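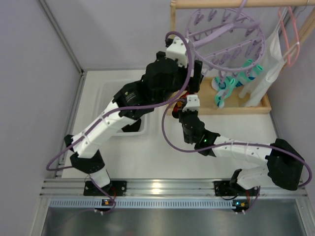

Gerasimos Gavalas wondered straight away whether the rod was fixed or just resting, and whether I had tried hanging anything heavier than socks yet, so let me answer that first and then get to what I came to ask. The rod on mine is fixed. I have hung two damp dish towels and a pair of wool socks on it and nothing has tipped over so far, but I have been too nervous to go any further.

Now for the longer version. I moved into a small apartment in Ludstead in July and there is no yard, no balcony and no room for one of those big folding racks that take over the whole hallway. What I have is a tabletop by the window. So I went looking for a little wooden drying rack, the kind with a shallow tray for a base and a rod across the top, and one of those round plastic hangers in lavender to go on the rod. I love how it looks and I want very much for it to work. I wash my small things by hand in the evening (socks, underthings, handkerchiefs, the baby's bibs when my sister visits) and I would like them to be ready by morning, or at least by the following night.

My trouble is mostly with the round hanger. As soon as I clip something on one side, the whole thing leans that way and slides along the rod until it reaches a post. Then everything bunches together and the pieces in the middle stay wet for ages. I also worry about the wood. The tray has a raised rim, so whatever drips down stays there, and I found a faint dark ring in one corner after the first week. Should I oil it, varnish it, line it with something? I am handy enough with sandpaper but I have never finished wood before in my life, and I would hate to ruin it by using the wrong stuff.

Thank you in advance to anybody who takes the time. My late aunt in Laxdal dried everything over the stove and never gave it a thought, so I am starting from nothing!

Posted by Þórey Blöndal

Baldur Hedegaard

Hello Þórey, and welcome to the joys of indoor laundry! I have lived with a tabletop rack for 11 years, and before that with a string across the bathroom, which I do not recommend.

The leaning is all a matter of how you load it. Think of a round hanger as a seesaw that goes in every direction. Put the first sock on, then put its partner directly across from it, then do the next pair a quarter turn away, and so on. If you have one odd piece left over, clip it as close to the center as you can. Heavy things go on first while there is still room to move them. It feels fussy the first few times and then your hands just do it while you are thinking about dinner.

For the sliding, wind a rubber band around the rod on each side of the hook, snug but not so tight that it snaps. The hook sits between them and stays put. A bit of cotton string wrapped a few times and knotted does the same job and looks nicer on wood. My wife prefers the string - I prefer not having to untie it when I want to move the hanger, so we have had both.

As for drying by morning, a lot of it happens before the things ever reach the rack. Lay your socks flat on a dry bath towel, roll the towel up like a jelly roll, and kneel on it. You will be surprised how much water comes out. Then hang them by the toe if they are thin, or by the cuff if they are thick wool and you are worried about marks from the clips. Leave the window open a crack if the weather is decent. And please don't fill every single clip just because it is there. Half full dries overnight in my kitchen. Completely full, I am still feeling damp cuffs at lunchtime.

I'll leave the wood to somebody who knows more. I only ever put an old dishcloth in the bottom of mine and changed it when I remembered to.

Kaj Kragh

just get a plastic one. wood and water dont mix

Ingvar Grímsdóttir

I'd keep the wooden one, it sounds lovely, and a faint ring is nothing to lose sleep over. Let the tray dry out completely for a couple of days, then rub the mark lightly with fine sandpaper, going along the grain. Wipe off the dust with a barely damp cloth and let it dry again.

That is assuming the wood is bare. If water beads up when you put a drop on it, there is a finish on there already and you can leave most of it alone and only touch up the worn corner. If the drop soaks in and leaves a dark spot, it wants sealing. I would use a clear water-based varnish on the tray, 2 thin coats, with a light sanding in between, and be generous in the corners where the rim meets the bottom. Give it several days before you let anything drip on it. Do the rod as well. Bare wood can leave a tannin stain on white cotton, and I lost a good pillowcase that way when we were living in Cutadov. Oil is pleasant to work with, but it needs redoing, and I wouldn't hang a white bib anywhere near it while it's fresh. Spread your oily rags out flat outdoors to dry, too, if you do go that way, as they can heat up by themselves in a heap.

A thin dishcloth in the tray like Baldur's is fine as long as you lift it out every morning. Left in there, it holds the wet against the wood all day.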